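Slotting by velocity vs. by order affinity, small 3PL

gorek_dock4
We run a 3PL building with 1314 pick faces, single-level shelving plus pallet flow. Slotting is straight ABC by lines picked, re-run every January. Travel is still over half of pick time on multi-line orders. Has anyone moved to affinity slotting (items ordered together stored together) and kept it? Our WMS is Pruvis, which exports pick history but does no slotting of its own.

tmsawyer
Kept it for one client, dropped it for the rest. Affinity only pays if the pairs are stable. Pull the top 800 pairs by co-occurrence for two quarters and compare the lists. If under half the pairs survive, stay with ABC and fix your batching.

Issa Nimri
Disagree on the threshold. Pair survival by count treats a pair ordered daily the same as one ordered twice a month. Weight by lines. We had poor survival by count and still cut travel, as the few heavy pairs carried most of the volume.

Before moving stock, I lay out the candidate zones and replay old orders against them.
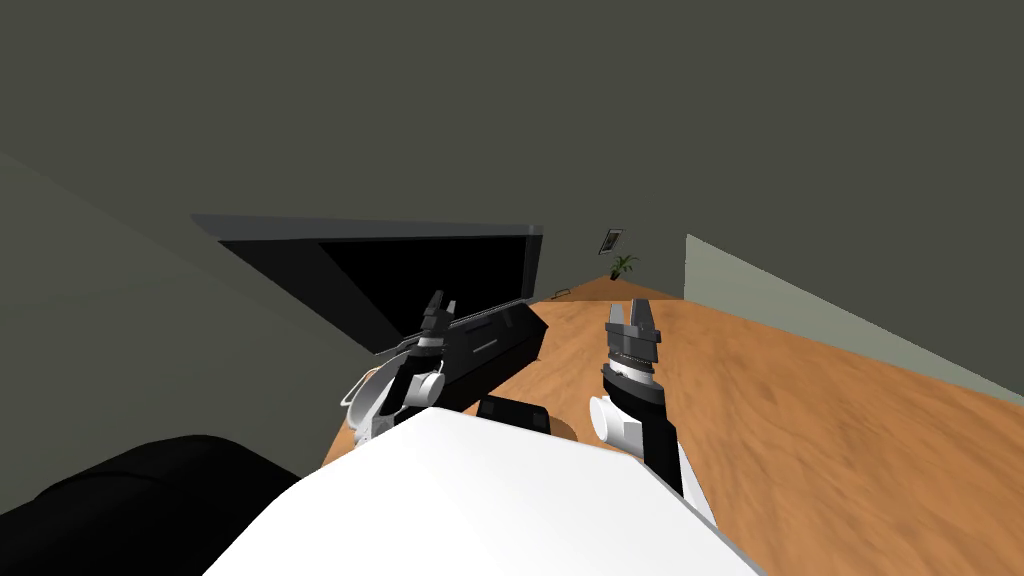 Left arm gripper on the long black part, wood floor behind

tmsawyer
Fine, weight it. You still have the congestion problem. Put the heavy pairs in one zone and you get three pickers in one aisle at 10 a.m. Most distance models don't see that.

gorek_dock4
Congestion worries me more than distance. Our aisles are 64 inches and two carts pass only if one pulls in.

Issa Nimri
At 64 I would split the heavy pairs across at least two zones and accept some extra walking. Cap the lines per bay per hour. Replay at real order release times, not one daily total. If you release everything at 6 a.m. the model will flatter you.

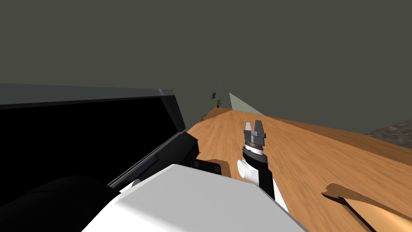
Gripper up, over the woodgrain table

pellen_ops
Another vote for batching first. We were on the Awad cart system, moved from single-order to 8-order totes, and travel per line fell by roughly a third with no re-slot. Labor to re-slot was quoted at two weekends.

tmsawyer
^ This. Batching is reversible on the same shift. A re-slot is not.

Issa Nimri
Depends on order size. Past six or seven lines per order, batching runs out of cart space. What is your average?

gorek_dock4
Median 4, but one client sits at 11. I'll batch the small orders and run weighted pairs for that client only. Export is going now, will post the survival numbers.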